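### 3.2 Packaging and first-month sales

Farora released its second album in January on the Tsikata label, with a pressing of 3000 vinyl copies. We treat the sleeve as part of the release campaign. Fans in our interviews often spoke of the cover before they spoke of any song, and 14 of them had bought the record without owning a turntable.
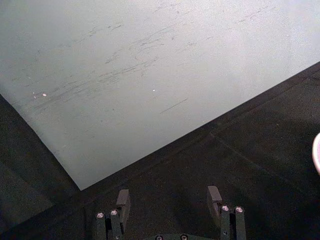
Copies were sold through two channels. The band's own store took preorders, and the Kirkham shops took the remainder on consignment. The label supplied weekly sales counts for both. We did not have access to streaming figures for the same weeks, so the comparison below is limited to physical copies.

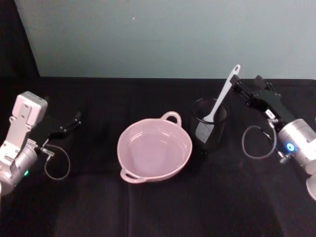

Store orders peaked in the week of the first single and fell after that. Shop sales moved later, after the Prusedico tour dates were announced. Dankwa found the same lag in her earlier study of small rock labels.
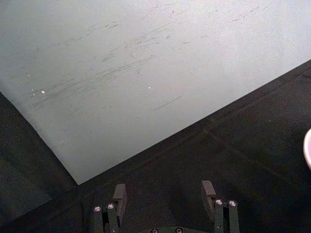

**Figure 2.** Surface wear matters to this group of buyers because many of them keep the sleeve on display. Asked what would make them return a new copy, most named a bent corner first and scuffing second. Faint gray streaks on a pale surface, of the kind visible on the sheet in Figure 2, were judged acceptable by buyers who planned to play the record and unacceptable by those who planned to resell it. The label set aside 100 copies for replacements, and shop staff handled exchanges at the counter.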